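Storing clear plastic bags so they don't take over the kitchen?
Posted in Kitchen & Pantry, 09/08/2026

I kind of love a good plastic bag. Not the thin grocery ones, I mean the big see-through ones that come around bedding and lamps and chair cushions. They are so useful! I put sweaters in them, bread dough, wet boots, the Christmas wreath. The trouble is I keep all of them, and they live in one giant puffy wad under the sink that falls out every time I reach for the dish soap.

I went through the wad last night and there were 56 bags in it. We are a household of two. I tried folding them flat, but they puff right back up before I can get a rubber band around them. Is there a trick to getting the air out? And how many would a normal person keep? I have one drawer free, 7 inches deep, next to the stove.

Stekar

Oh, I can help with this one, I fold mine every week and it's weirdly satisfying!

You need a table, a decent-sized one. Doing it in your lap or against your stomach is why they puff up. Lay the bag down with the closed end toward you and the open end away, then smooth from the closed end to the opening with the side of your forearm. Go slowly. If you start at the opening you trap all the air in the bottom and then you're chasing a bubble around.
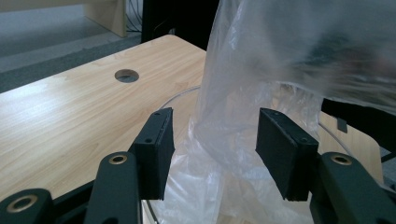 Once it's flat, fold it lengthwise in half, then in half again, so you have a long strip. Smooth it one more time, same direction. Then roll it up from the closed end, pretty tight, and the last bit of air squeaks out the top as you go (my favorite part). For the big bedding ones I fold lengthwise a third time, otherwise the roll is too wide for the drawer.

Skip the rubber bands, they get sticky after a year or so and leave marks. I stand my rolls on end in a shoebox, packed close enough that they hold each other shut. A shoebox should go in your 7 inch drawer just fine if you measure the box first. Mine was a boot box and I had to trim it down with scissors.

As for how many, I keep six big ones and a handful of small ones. When a new one comes in that's nicer than one I have, the old one goes. It's a great system and I hardly ever run out!

One more thing, if a bag is crinkly and stiff and won't lie down at all, leave it in a warm room for an hour first. They're much easier to work with when they aren't cold from the garage.

Lubis

Check if your grocery store has a drop-off bin for film plastic. Ours takes clear bags as long as they're clean and dry and you pull the labels off. I took a huge load in February and it felt amazing, I could see the back wall of my cabinet again!! Also please don't put the dish soap back in front of them, that's how mine got all slimy.

Jultudico

empty tissue box, stuff them in, pull from the top. works great for small ones, no idea about bedding size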